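Good Habits Around the Gripper: A Gallery

Posted 14 January 2023 by Kaja Adomaitis

I love a good rule. I know that's a strange thing to put at the top of a page that is meant to be pictures, but I've spent most of the past year helping write the handling guide for the Arnstead simulation bench, and somewhere between the first draft and the fourth I became one of those people who gets excited about clearance distances. So welcome! This gallery goes with the guide. The guide itself is 23 pages and you should read it, but if you're like me you'll get more out of seeing the work and then going back for the wording.

A quick note on how we got here. Arnstead began as a place to try things out. Everyone wrote their own scenes, named their own files and decided for themselves what counted as a good grasp. It was great fun and a terrible mess. When Soudabeh Taheri came over from Rimlow she asked one very polite question in her first week (where do you write down what a failed run is?) and we all went quiet. The guide grew out of that question. She wrote the sections on logging and review, I did scene setup and approach, and we argued happily over everything in the middle.

Section numbers are from the current version of the guide. If you have the old May printout pinned up over your desk, please take it down, because the numbering moved when we split the chapter on approach in two.

Start open, stay open (section 2)

Every approach starts with the fingers fully apart, and they stay that way until the close command. No half-closing on the way in to save a bit of time! We used to allow it for small objects, and what we got was a pile of runs where the fingers nudged the target and then the planner was chasing something that had moved. The rule now is one sentence long and I'm very fond of it: open at the start, open on the way, close once.

If your target is too wide for the open gap, change the grasp or change the target. Please don't edit the finger limits. Those live in the shared settings file, and if you change them there you change them for everybody who pulls the scene after you.

Know what your view is leaving out (section 3)

A view from behind the fingers is wonderful for lining things up and pretty poor for telling you how big something is. Anything large and close will run right out of the picture, and then you're guessing at its far side. The guide asks for a second view from the side in every scene where an object is bigger than the finger gap. Save both views with the same run number.
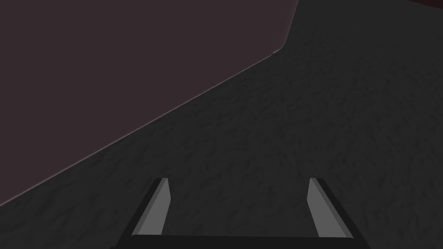

Then there's the question of how near is too near. We set the stand-off at 50 millimeters from any surface that isn't the target, measured from the fingertip and not from the wrist. That last bit caused the longest discussion in the whole project. The Mousavi planner, which half the group uses, reports distance from the wrist by default, so if you're on Mousavi you have to switch the reference point before your first run. It's one line in the setup file and it's in the checklist, second from the top. I still forget it now and then, and the checklist still catches me. Hooray for checklists!

Stand-off applies to edges and corners just as much as flat faces. A rounded corner is kinder to look at than a sharp one but the rule is the same for both. If your path cuts past a corner inside the limit, the run gets flagged and you re-plan it. You don't get to wave it through on the grounds that nothing touched.

Plain colors, plain shading (section 4)

I get more mail on this one than on all the others put together. Yes, we really do want you to keep the objects plain. Flat single colors, no labels, no patterns, unless the test is specifically asking something about labels or patterns. People put so much love into their models (somebody at Wokard once sent us a teapot with a glaze I'd have happily bought for my kitchen) and it does feel mean to strip all that off. But when a run goes wrong you want as few suspects as possible, and a fancy surface is one more suspect.

The work surface is allowed some texture. We went back and forth on it and settled on yes, as long as it comes from the shared library and you note which one you used. Pick something that your objects stand out from at every edge. If you have to squint to find where the object stops, swap it.

Check the dark corners, too. Shadows that look moody and lovely on your screen may come out as solid black on someone else's, and a finger body that is nearly black will vanish into them. Lights go overhead, at the library setting, and if you want a different arrangement you save it under a new name.

Write it down before you judge it (section 6)

This is Soudabeh's section and it's the best thing in the guide. You record what you meant to do before you press run: the target, the approach direction, the finger opening and what will count as success. Then you run it. Then you mark it, using the words you already wrote. It takes a minute, maybe less once you know the form, and it has changed how we talk to each other in review. We spend much less time arguing over whether a wobbly lift was "good enough" and much more time on why it wobbled.

A few particulars that people keep asking for:

Blank fields are not allowed. If you don't know, write "unknown" and move on.

Stopped runs count as runs. They keep their number and they stay in the folder.

Notes go in everyday language. "Left finger too close to the big block" is a perfect note.

One batch is up to 200 runs. After that, start a new batch with a new settings snapshot, even if nothing has changed.

Review by somebody else (section 7)

You can't sign off your own batch. Swap with anyone, it doesn't have to be a senior person, and some of our sharpest reviews have come from folks in their first month. The reviewer opens the saved views, reads the intent notes and checks that the one matches the other. In the last round we had 194 runs through review and I read the comments on every single one over a weekend with a big pot of tea, which tells you all you need to know about me.

If a reviewer and a runner disagree, both comments stay in the record. We don't tidy them away.

Using this page

You're welcome to borrow the rules for your own bench, change the distances to suit your gripper and cross out whatever doesn't fit. Please keep the section numbers if you send us comments, it makes it so much easier to find what you mean. Soudabeh is collecting suggestions for sections 6 and 7, and I'm the one to write to for everything before that. Section 5, on naming files, is being rewritten as I type, so hold your thoughts on underscores for a little while yet!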